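How to let visitors try the hand-held grippers at an open day

By Aparecida Peixoto
Wednesday, July 28, 2021

In February we had our first open day at Cordeiro, and I was asked to prepare the table where visitors can pick up things with the grippers. I made many mistakes that day. I write down how I do it now, so that the next person can start from a better place.

Before the visitors come

Choose a table where a person can stand close, with the stomach almost at the edge. Put a plain or lightly printed cloth on it. Glass on a bare shiny top slides away too easily, and people get nervous.

Take one object only. I begin with a plate, and I keep a spare one in the cupboard. Cups are nicer to look at but they roll.

Charge everything the evening before. Then lead the cables along the floor to the side where people do not walk. If you cannot avoid a crossing, tape it down and show it to each group when they enter.

Start the recording program (we use Homik) and check that both grippers are found. If one is missing, unplug it, count slowly to five and plug it in again. Usually this is enough.

When a group arrives

Up to 5 people at one table is good. With more, those at the back start to talk about lunch.

First show the movement yourself, slowly, and do not speak while you do it. I used to explain the marker cubes at the same time and people looked at my face and not at my hands. After the demonstration I tell them that the markers help the computer to know where each gripper is, and then I give the grippers to the first visitor.

Ask the visitor to do these steps:

1. Hold both grippers above the cloth, elbows a little bent and away from the body.
2. Open the fingers fully before coming near the plate.
3. Approach the rim with one gripper and stop when it touches.
4. Bring the second gripper to the other side. Close both gently.
5. Lift by a hand's width, wait 3 seconds, and put it down again.

Most adults close the fingers too early. Children are better at it - they look only at the plate. Silvana Prado tells her groups to move "like under water", and this works better than all my explanations.

Long sleeves should be pushed up, otherwise they catch the cable. Be careful also that nobody covers the markers with the hand.

The plate and the grippers, seen in both views:

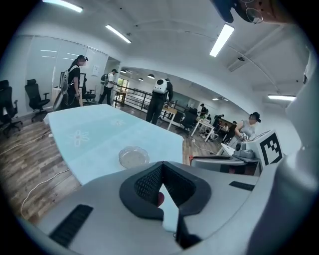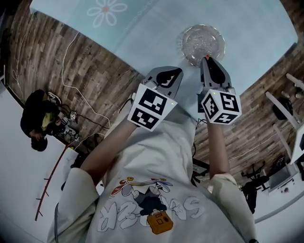 Photos: Cordeiro open day / Silvana Prado

Afterwards

Stop the recording before you tidy the table. I forgot it once and we had a very long file of me folding the cloth. Give each recording the name of the station and the number of the group, and copy it to the Stuvik drive the same day.

Wipe the finger pads with a dry cloth. Do not use the spray for windows, it leaves the pads slippery. The grippers go back in their box with the fingers open.

If a visitor asks when the robot can do this alone, send them to the talk upstairs. The times are on the door.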